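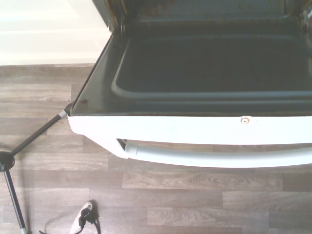 Oven doors are the hardest thing in the kitchen to get a homemade arm to open and close properly, and they are where most of the time on our build went. Drawers slide in a straight line and cabinet doors weigh very little. A drop-down door swings through a quarter turn, gets heavier as it comes down, and then has to be lifted past the point where the spring takes over. On an older door like this one, with a long tubular handle and a thin gap behind it, the fingers have to go in flat and straight. Look at the hinge end too. With rust and scuffs there, I would expect the swing to have a tight spot somewhere, and I would find it by hand before letting a motor find it.

The tips below come from building a small arm at home and finishing it at Skudside, the shared workshop in Sernach. The arm is a Dultance kit with the original gripper taken off, run by a Baert board. Most of this should carry over to any arm of that size.

Before you power anything

Turn the oven off at the wall or at the breaker and leave it off for the whole session. An arm that misses the handle can lean on a knob. If your oven is gas, do your testing on something else.

Open and close the door by hand ten times, slowly. Then hook a luggage scale over the handle and pull. Write down the highest number going down and the highest number coming up. Do it again with the scale near one end of the handle. On a worn door the readings can be quite different, and the arm will have to cope with the worse one.

Clean the handle with dish soap and dry it. Cooking grease is the main reason rubber fingertips slip.

Check the screws on the door and the handle brackets. Snug up any that turn, but leave badly rusted ones alone unless you have a spare. A rusted head that strips in place is a whole afternoon.

Making the fingers

Measure the gap behind the handle at both ends and in the middle. Use the smallest measurement. Our first printed fingers were 11 mm thick and would not go in at all. We had measured the handle and never measured the gap.

Taper the tip of the finger that goes behind the handle. The front one can stay blunt.

Line both fingers with strips cut from a bicycle inner tube, shiny side down. Contact cement holds better than super glue, which goes brittle and cracks off. Replace the strips when they start to polish.

Don't grip tightly. The handle needs to turn a little inside the fingers as the door swings. If you clamp it, the wrist has to do all of the turning and the whole arm shudders. For pulling down, a loose hook shape works better than a grip. For lifting, use the flat of one finger under the handle and push.

Where to put the arm

Stand off to one side of the door. Directly in front, the door comes down into the base. Mark the place with painter's tape on the floor, including which way the base faces, so it goes back to the same spot next time.

Laminate floors are slippery under small feet. Put a piece of rubber shelf liner under every foot that touches the floor, and check after each run that it hasn't crept.

Keep thin rods and stand legs clear of the door corners. A thin leg near a folded-down door is easy to miss on a camera view, and the arm will not know it is there unless you tell it.

The same goes for cords. A white plug on light gray boards, with a black cable running off it, is just the kind of thing that ends up under a wheel or a foot. Run cables along the baseboard and tape them down every couple of feet. Leave a loop of slack at the shoulder joint.

Setting up the movement

Record the path by moving the arm by hand with the motors off and the door going through its full swing. Save a point every few degrees. Smoothing it out in software afterward is fine, but don't let the software cut the corner at the top, where the door first leaves the seal.

Start slow. We set the Baert board to 42 percent of full speed and have never had a good reason to raise it.

Put a current limit on the elbow motor. Set it just above what the pull test needed, and have the arm stop and let go when it hits the limit. Stopping alone is no good. An arm that stops and holds on will keep the door half up with all the weight on one joint.

Dark glass is hard on cameras. It shows reflections and smudges, and a depth camera may read it as a hole. Aim for the handle. If your handle is white against a white panel, as many are, stick a band of colored tape on it while you are setting up.

Never use the open door as a table for the arm, even for a minute.

Upkeep

Vacuum crumbs out of the hinge area every month.

Wipe rust spots with a dry nylon pad. Don't spray oil anywhere near the inside of the oven. If the hinges are badly rusted, replace them before you go on with the arm.

Check the finger screws after every session at first. Ours loosened twice in the first week and then settled once we added thread lock.

Our bench door at Skudside has done 4000 openings on one set of motors and several sets of rubber strips. The kitchen at home has done far fewer and still sticks on damp days.

Household > Workshop Tips > Small Robots > Opening Doors

Shared 2631 times

3 comments

I used heat shrink tubing on the fingers instead of inner tube. Holds up well but you have to scuff it with sandpaper first or it slides right off the handle.

What do you do about the last inch when closing? Mine gets it nearly shut and then backs off and the door drops open again.
Reply from author: Let go of the handle before the end, close the gripper, and push on the middle of the panel with the back of it. Hold for a second or two.

Tape on the floor saved me a lot of trouble. I had been setting up the base by eye every Sunday and wondering why the path never matched.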